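Notice of claim (Clukidstead)

A notice of claim in Clukidstead is a written paper that a person has to hand to the city before suing it for an injury or for damaged property. Sometimes called a pre-suit notice or just "the notice." Not a lawsuit. Does not start one either. Missing it usually ends the case before a judge looks at who was at fault.

The rule covers the city, its bus service, the parks office and the Kestemora water district. Private owners are not covered. A fall in a grocery store follows the normal injury rules, a fall on the city sidewalk out front follows this one. The line between the two gets argued over a lot, mostly where a store has taken on the upkeep of the curb.

Background

Older rule: no suit against the city at all, with a few exceptions (bridges, open trenches). Replaced by a claims ordinance that let people sue but asked for early notice in return. The stated purpose was to give the city time to look at the site, talk to witnesses, and settle small matters without court. Moselance, the next city over, copied most of the wording later on but kept a longer deadline, a common source of mix-ups for people who live in one place and get hurt in the other.

Deadline

Injury claims: 60 days from the date of the injury. Property damage alone: 40 days. Both count weekends and holidays. If the last day lands on a day the clerk's office is closed, the next open day is used.

The clock can start later when the harm could not have been noticed right away, for example a slow leak behind a wall. Courts read this narrowly. Knowing you are hurt but not knowing how badly is not enough. For children the deadline does not run until a parent or guardian knows of the injury, and even then the courts have recieved it unevenly.
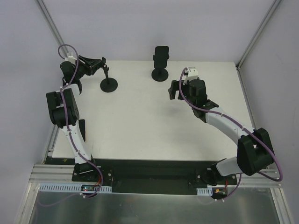
Contents of the notice

No set form. The clerk has one at the counter but a plain letter works. Must have:

Name and mailing address of the person making the claim
Date, time and place of the event
What happened, in a few sentences
The injury or damage as far as it is known
Amount asked for, if it can be stated
Signature

The place is where most notices fail. "Near the park" has been held too vague. A street address or a cross street is normally fine. Leaving out the amount does not sink the notice, it can be added after. Photos and repair bills may be attached but are not required.

Delivery

By hand or by certified mail to the city clerk. Email not accepted as of Mar 26, 2022. Telling a bus driver or calling the road crew is not notice, even if they write it down. A notice sent to the wrong office counts only if it gets passed to the clerk inside the deadline.
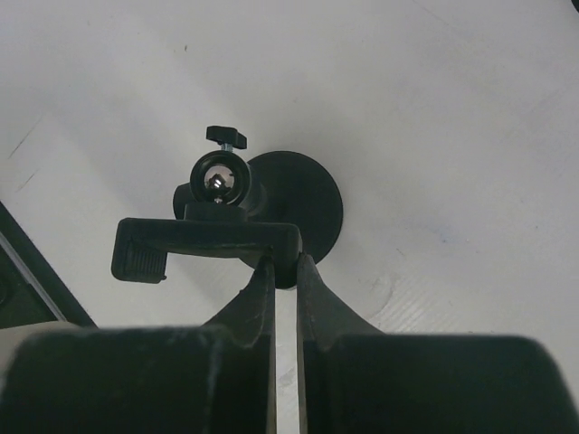
Black phone holder with suction cup.

Response by the city

The city has 14 days to point out a defect in the notice, such as a missing signature. If it says nothing, the defect is waived in most cases. After that it can pay, make an offer, deny the claim, or stay silent. Silence past the review period is treated as a denial and the person may then file suit.

Filing suit costs $225 in the general civil court. Small claims is cheaper, but has a cap on what can be won.

Late notice

A person who missed the deadline can ask the court for leave to file late. Things the court weighs: how late, the reason, and whether the city already knew the facts from its own records. The leading case is usually cited as Atallah. A fall on a broken stair at a bus station, notice handed in nine days late. Leave was granted, mainly on the strength of an accident report written by the station staff the same evening. Later rulings have limited it to cases where the report names the cause of the accident and not just that there was one.

Criticism

Legal aid groups say the deadline is too short for people in the hospital and that alot of them have never heard of it. City lawyers answer that stairs and sidewalks get fixed fast and evidence goes with them. A proposal to match the Moselance deadline was put forward in September and tabled without a vote.

See also

Sovereign immunity
Statute of limitations
Premises liability
Small claims court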